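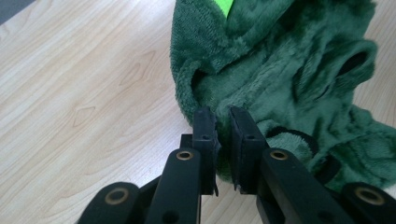 **Brakico Garment Care, Sorting Department: pages for school visitors**

## How a gripper picks up a fleece

A gripper with two fingers works a bit like your thumb and pointer finger. The fingers stay parallel as they close. Black bars called links move them, and each link turns on a small ring called a bushing. Bushings reduce rubbing where parts turn.

Picking up a box is easy for a machine, as a box keeps its shape. Fleece does not. A green fleece in a heap can have folds that look like sleeves and sleeves that look like folds. The gripper has to pinch an edge and hold it while the rest of the cloth hangs, slides or bunches up.

### What the machine does

The sorting line is called Plinus. It lifts one garment at a time, checks the colour and drops it in a bin. It can sort up to 68 garments an hour. If it picks up 2 garments together, it puts both back and tries again.

### What the people do

Before Plinus, Imelda Salazar sorted by hand for the whole shift. It was tiring for her wrists and shoulders. Now she watches the line, clears jams and replaces worn finger pads. She took a training course in November to learn this.

Sheldon Ross mends zippers and seams. His job has changed very little. Plinus cannot sew.

Some changes were harder. The night sorting shift ended, and the people on it had to move to days or to the delivery trucks. Not everyone liked the new hours.

### Words to know

**Automation:** using a machine to do a task that a person did before.

**Link:** a stiff bar that joins moving parts.

**Pile:** the soft, raised fibres on the surface of a fabric.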